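## Fitted sheet keeps popping off a thick mattress

Posted by Eftychia Papadakis, 26 January 2023

We bought a Plornach mattress in July and none of our old fitted sheets stay on it. The mattress is 39 cm deep with the topper. I get three corners on and the fourth lifts as soon as somebody rolls over. I've tried two sets from Finmont, both labelled "deep", and they do the same. Is there a size I should be looking for, or are sheet straps worth the money? I'd like to spend as little as possible – the mattress cost enough.

**zolero_fan**

"Deep" on the packet means nothing. Look for the wall measurement in centimetres and add 5 to your mattress depth, so you want 44 or more. Check again after washing too, as cotton shrinks. Mine lost almost 3 cm in the first hot wash.

Put the corners on diagonally. Do the top left, then the bottom right, then the other two. Get the seam right under the mattress before you let go.
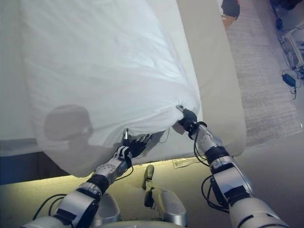
*White sheet over a thick beige mattress, held near the bottom corner.*

If you still want straps, get the ones that run corner to corner underneath. The short clip ones left grey marks on my good sheets.

**Chávez**

Just use a flat sheet and do hospital corners. Never had a fitted one that lasted.

**marg550**

Agree on measuring. Straps are fine but a pain on a king, you have to lift the whole thing. Also check the elastic goes all the way round, on cheap ones it's only at the corners.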